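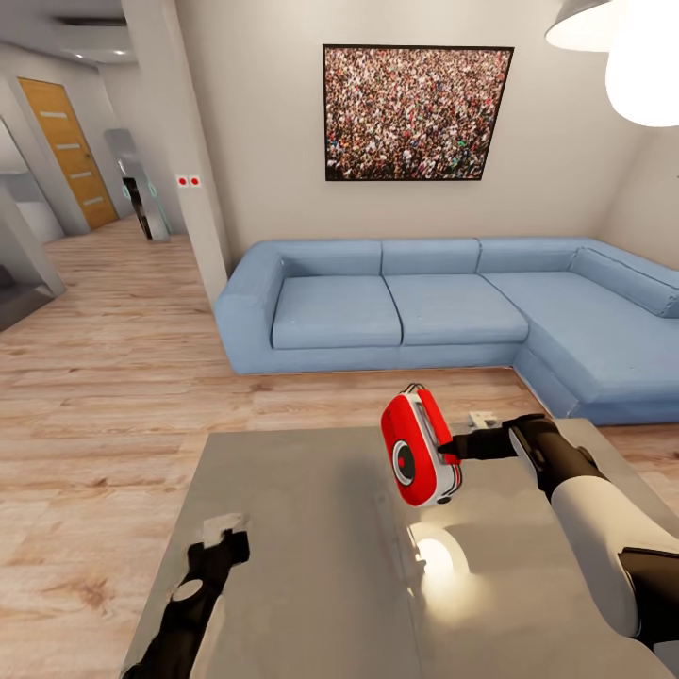 Living room view, grey table in front.

Sitting room layout when you work from home – where do you put the table?

Started by marrowfat_jo
Apr 1, 2020

Hello all, long time reader and very occasional poster. I hope everyone is keeping well and that your cupboards are reasonably full.

I have been sent home with a laptop and a box of files, and I've landed in the sitting room, as the only other choice is the end of the bed. It's a long narrow room with the window at one end and the door at the other. I have an old drop-leaf table that belonged to my aunt, and for the first week I had it shoved against the wall under the bookshelf. By the afternoon I had a stiff neck and a bad temper, and I'd stare at the same patch of woodchip until I could see faces in it.

What I'm wondering is whether to turn the table round so that I sit behind it looking out over the room, a bit like a shopkeeper behind a counter. My sister thinks it will look like a dentist's reception. Has anyone tried it? I'd love to hear what you've all done, and please don't be shy about going on a bit, I've got the time!

---

pennywhistle203
Oh Jo, do turn it round! I did exactly this when I was marking exam papers at home years ago and I never put it back. There is something so much kinder about lifting your eyes and having some distance in front of you, even if it's only the sofa and the clothes horse. I also found I kept the room tidier, as I had to look at it all day.

My one warning is the flex. Mine ran across the carpet to the only decent socket and I went over it twice, once with a full cup of tea. Get yourself a cable cover or tape it down along the skirting.

---

Old Harbour Ted
I'm going to be the awkward one and say leave it against the wall, but move it along to the window end so the light comes in from the side. A table in the middle of a narrow room eats the room. You'll be edging round it sideways every time the doorbell goes, and when you do finish for the day it's still sitting there looking at you. With it against the wall you can drop the leaf and have your sitting room back.

If the wall is what's bothering you, put a picture up. I've a big old railway map over mine and I've been to Penzance and back several times this week.

---

marrowfat_jo
Thank you both, and Ted, the railway map made me laugh out loud. You've a point about dropping the leaf. I hadn't thought about the evenings at all.

Penny, was yours a narrow room too?

---

pennywhistle203
No, I'll own up, it was nearly square. So Ted may have the better of me there, though I still say try it for a few days before you decide. Moving a table costs nothing.

---

Setareh Mazandarani
Hello Jo, and welcome. I've had people's front rooms to puzzle over for a good many years (I used to fit curtains and blinds, and you end up being asked about everything else while you're up the ladder) and I would go somewhere between the two of them. Put the short end of the table against the wall, so it sticks out into the room like a little pier. You sit on one side of it with the window beside you, and you have the length of the room to look down. The walkway stays clear at the other end, and in the evening you can fold it away just as Ted says.

Do measure first. You want enough space behind the chair to push it back without hitting the radiator. I cut the shape out of newspaper and lay it on the floor for a day, and walk round it with a tray. My husband thinks I'm dotty but we've never scratched a wall.

---

Old Harbour Ted
I like the pier. I'd still want to know what happens with the flex, mind. A pier has to have its cable coming from the land end.

---

fernbank
Can I put in a word for the chair? Everybody fusses about the table and then sits on a kitchen stool for eight hours. I moved my desk 5 times last June and my back only eased up when I borrowed a proper chair from my neighbour. A cushion behind you helps too.

---

Old Harbour Ted
Don't agree about cushions, they slip. A rolled towel is firmer. Otherwise yes.

---

marrowfat_jo
Well, I've had the newspaper out this afternoon and the pier fits, with the socket at the land end, so Ted can rest easy. The cat has already claimed the sports pages. I'll shift the table tomorrow when my son is up to take the other end – it weighs far more than it looks – and I'll come back and tell you how the neck is. Fernbank, I'm on a dining chair with a rolled towel for now, and I've asked work about a better one.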